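Coloured-plate sorting

Coloured-plate sorting is a tabletop activity in which small objects are moved onto plates of different colours, usually on a plain cloth. It is promoted as a way of practising colour matching and careful placing. The claims made for it are broad and the evidence offered is thin.

Layout

The usual surface is a table covered with a single-coloured cloth. Green is common, and some sets carry the same fabric up behind the table as a backdrop. Suppliers say a plain ground helps attention, though few say how this was measured. A cloth also creases, and a plate set down on a fold may rock.

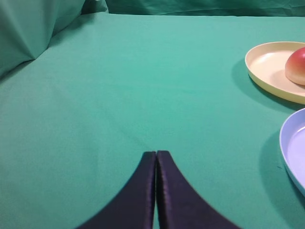

Plates are normally round with a raised rim, which stops a rolling object from leaving once it has been placed. Cream, yellow and pale blue are typical. The Muma set, sold with 14 pieces, is often named as the first of its kind, but similar arrangements of ordinary crockery are older than any boxed version and the claim should be treated with caution.

Objects

Balls are the most frequent choice, although they are arguably the least suitable. A ball set down away from the middle of a plate can drift, and a glossy one is harder to hold than a matt one. Ollell's printed guide recommends red for the first round on the grounds that it is "easiest to see". Against a green cloth this is reasonable enough for many people, but red and green are the very pair that a person with the commonest forms of colour blindness may confuse - a point the guide leaves out.
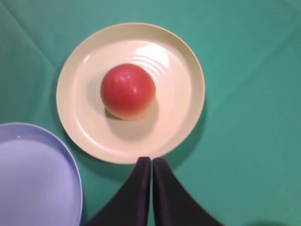 Variants

In the Clistholm version, two plates are used and the object must be moved from one to the other without touching the cloth. The Krūmiņa version allows nine moves and gives no credit for speed. Supporters describe the two as separate methods. The difference is mostly one of scoring.

Criticism

The main objection is that improvement at the task may show only that the task has become familiar. Whether any of it carries over to laying a table or putting away dishes has not been convincingly shown.

See also: Shape sorter; Table setting; Colour vision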